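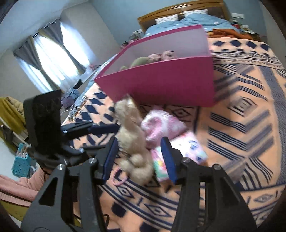 The Wandano Patchwork Blanket Kit

Home | Kits | Yarn | Batting & Backing | Care | Contact

Print this page | E-mail this page

Hi, Ayman Farouk here. I cut, pack and mail every one of these kits myself, so if a square is missing you know exactly who to yell at.

The Wandano is our bed-size kit and it's the one I get the most mail about. I drew it up one December when I had a pile of cotton left over from the Kristiansen (our crib blanket, still available, still my mother's favorite) and wanted something big enough to actually sleep under. It took me four tries to get the layout right. The first one had a diagonal running through it that made everybody in my house a little seasick!

What you get

98 cotton squares, already cut, in bundles tied by row
Backing fabric in one piece, so no seam down the middle
Cotton batting, medium weight
Binding strips, pressed and folded
The printed layout sheet and my stitching notes, 8 pages

You'll need your own thread, pins and a sewing machine. Any old machine that does a straight stitch is fine. I sewed the sample on one I bought at a yard sale and it only goes forward.

The squares

They're cut with a generous seam allowance. Some quilters will grumble at that, and if you like a skinny seam you can trim them down, but do all of them or none of them. A woman wrote to me last year who had trimmed only the blue ones and then couldn't work out why her rows were marching off to the left. We fixed it in the end with an extra strip along one side and I have to say it looked great.

Lay out the whole top on the bed or the floor before you sew a stitch. Take a picture with your phone. Then stack the rows, pin the row numbers on (they're printed on the last page of the notes, just cut them out) and go make coffee, because that was the hard part.

Skornby or Orkton colors?

Skornby is the soft set — creams, pale greens, a dusty pink. Orkton is the loud one, with the mustard and the deep red and that teal I keep running out of. You can mix them. Put a note on your order and I'll send half and half, no extra charge, though I pick the halves, so be brave.

Washing

Cold water, gentle cycle, low dryer. The cotton isn't prewashed, and it'll pull in a bit the first time, which gives you that crinkly look people seem to love. If you don't love it, wash the squares before you sew and iron them flat. Wash the Orkton reds by themselves the first time! Throw in a color catcher too, if you have one.

Price and shipping

The kit is $200 and shipping is $18 anywhere in the lower states. For Alaska and Hawaii, write me first and I'll look up the rate. Kits go out within a week unless I'm waiting on teal.

Returns are fine if the bundles are still tied. Once you've untied them I can't put them back in stock, but I'll happily swap a square that's faded or badly cut, even months later. Just mail me the row number.

I'm working on a twin-size layout now, a bit narrower and with a plainer border. No date yet. If you want to hear when it's ready, send me an e-mail with "twin" in the subject line and I'll put you on the list.

Contact Ayman | Copyright Wandano Blanket Kits | Back to top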